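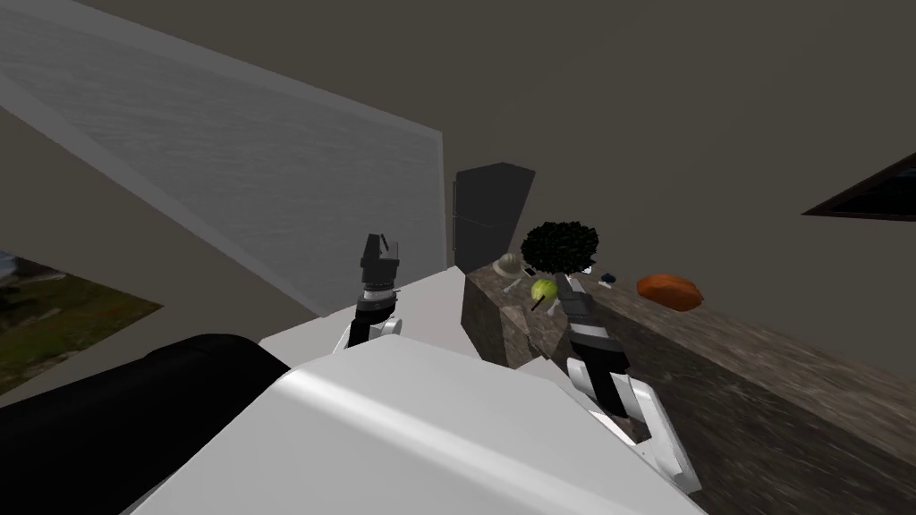

Print
E-mail

Call for participants: help us check a result we don't quite believe

Last February our group at Carthorpe reported that a two-armed robot trained only in simulated kitchens could pick things up from a counter it had never seen. The success rate looked great. I was on that project, and I have my doubts. The same software that ran the kitchen also decided what counted as a pick. A ball that got nudged, pinched for a moment and dropped may well have gone into the books as a win.

So we want people to look. We have 1146 recorded trials from Gruda, our simulator, and we need 37 adults to score them by eye. You will watch 200 short clips over two sessions and mark each one as picked up, not picked up, or can't tell. Please use "can't tell" as often as you need to. You won't see the software's score, and we won't hint at it.

You should be 18 or older and able to see a screen comfortably, with glasses if you wear them. No background in robotics is needed. If you have worked with Gruda or on the Prultisis grasping project, please sit this one out.

Sessions are held in the Cuadros building. You will be paid for your time, including if you stop early. The scores will be published whichever way they fall, and Jhonatan Cáceres, who wrote the scoring software, has agreed to that in writing.

To sign up, write to Marleny Villanueva at the study desk by 21 April 2024. Questions about the method can go to me.

Cremilda Figueiredo
Study lead

Print
E-mail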